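Endport Open Day (robotics demonstration)

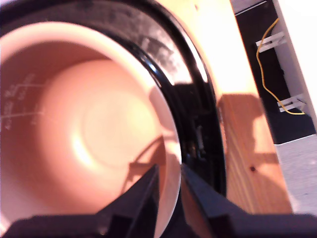 A two-fingered gripper over the pink inner pot of the cooker at the Endport Open Day.

The Endport Open Day is a public demonstration of kitchen automation held each year on 19th May in the former ropeworks at Endport. It is organised by Brololano, a small robotics workshop which occupies the ground floor of the building, and is best known for the cooking demonstration in which a robot arm prepares rice at a speed that regular visitors describe as thoughtful. Entry is free. The rice is also free, when there is any.

Background

Brololano moved into the ropeworks to develop software for arms that handle household objects. The first open day was a condition of the lease, which obliged tenants to admit the public once a year and let them look at something. In its first year the workshop offered a talk with slides. Attendance was modest, and the local newsletter gave more space to the parking.

The following year the talk was replaced by a live demonstration with an arm named Urko. The name has been explained in several different ways by the workshop's own leaflets, none of which agree. Urko was first shown stacking cups, then folding a tea towel, an exercise remembered chiefly for its length. Cooking was introduced after a trial in March, when the arm was found to be better at pots than at cloth.

The demonstration

The main event is run in sessions, each of which begins with a safety notice read aloud and ends with a round of applause, the timing of which is left to the audience. Visitors sit on benches behind a rope. The rope was made in the building and has its own display card.

A session normally consists of the following stages:

Opening the lid. This is regarded by the workshop as a solved problem and by the front bench as the exciting part.

Moving to the pot. The arm brings its gripper over the open cooker and works at close quarters to the rim. The pot has white graduation marks on its inner wall, and a glossy interior that catches the light. Reflections of this sort are a long-standing nuisance in machine vision, and the commentary generally mentions them just before anything goes wrong.

Adding the rice. A measure of 200 grams is tipped from a beaker. Grains that miss are swept up by a person with a dustpan, a task for which automation has been promised in three successive programmes.

Adding the water and closing up. The arm presses the switch with the tip of one finger. Cooking itself is done by the cooker, a point that children in the audience tend to raise.

Between sessions visitors may go behind the rope and try the hand controller, with which a person can steer the arm directly. Most people manage to pick up a wooden spoon. A smaller group put it down where they meant to.

The Górecki board

Results are judged by the Górecki board, a painted scoreboard named after the hardware shop that donated the timber. It records the number of sessions attempted and the number finished without a human hand crossing the rope. The total for all open days currently stands at 634 attempts. Separate columns are kept for spillage and for "other", the second of which had to be widened.

The highest figure for a single stage is 97 per cent, achieved in opening the lid. The figure for the whole task, start to finish, is not painted on the board but will be given on request, usually after a short pause.

Attendance and reception

The open day now attracts up to 3,000 visitors, a large number for Endport, where the only comparable event is the regatta. Queues form early for the morning sessions, which are held to be the more reliable.

Opinion has been broadly warm. The newsletter has praised the patience of the staff and the comfort of the new benches. Complaints have concerned the echo in the hall, the absence of a second tea urn, and the view from the back row, where the arm's elbow tends to be in the way. A suggestion that Urko be given a hat was considered and declined on technical grounds, although the grounds were not published.

Among people who work in the field the event is mentioned with some respect. Public demonstrations of this kind are often shown as edited films, and the Endport sessions are run live and at full length, failures included. Several visiting workshops have since adopted the scoreboard. The rope has been less widely copied.

See also

Endport ropeworks
Endport regatta
Rice cooker
Robot end effector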